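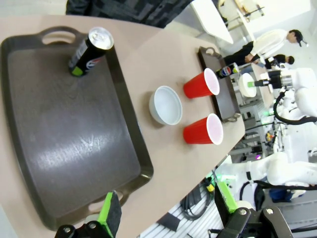
4.3 Checking detections before you plan

Zustcombe draws a box around anything it thinks it can grasp and attaches a confidence score to each one. Treat that score as an opinion. A dark, glossy tray with a patch of glare in the middle is a fair test: the detector may split it into two objects, or report the glare as a third, and score all of them well.

1. Open the wrist view and freeze it.
2. Compare every box with the table itself. Do not compare it with the object list, which comes from the same detector.
3. Delete boxes that sit on reflections.
4. Set the score cutoff to 50. The default of 8 lets nearly everything through.
5. Repeat for the other wrist.

Note: The Parton release claims automatic glare rejection. We have not seen it work on brown trays. Leave it off.

4.4 Merging views

1. Load the fixed view and select Merge.
2. Check that each cup and bowl has one ID. Two red cups close together often share one.
3. If the log shows code 236, the views disagree. Redo 4.3 before you touch the merge settings. 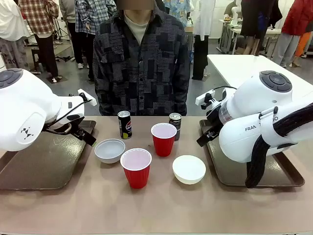

Figure 4-2. Both arms above the trays, with cans, cups and bowls between them.

Caution: "Plan valid" means the planner found a path through its own model. Cables are not in that model. Run the first plan at reduced speed with a hand on the stop button.

4. Save the merged map under a new name. Overwriting the old one clears its log.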